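Sultcombe Rowing Club - Clothing Subgroup
Minutes, March meeting, 7.30 pm

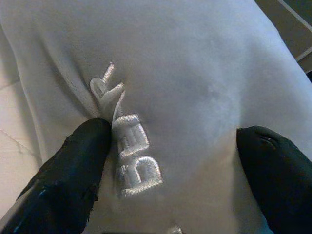
Pale grey fleece with raised white lettering (item 2)

1. Minutes of the February meeting accepted.

2. Club fleece. Hongjun Jin reported on the Bortolotti quote: 50 pieces, embroidery in white. Two members felt white is hard to read on a pale colour. Agreed to ask for navy thread as well - same price if possible.

3. Budget. Clothing account stands at $2,306. Deposit of $200 approved.

4. Old stock. Leftover singlets to be sold at the Raltberg regatta.

Action: HJ to email Bortolotti about thread colour.

Closed 8.15 pm.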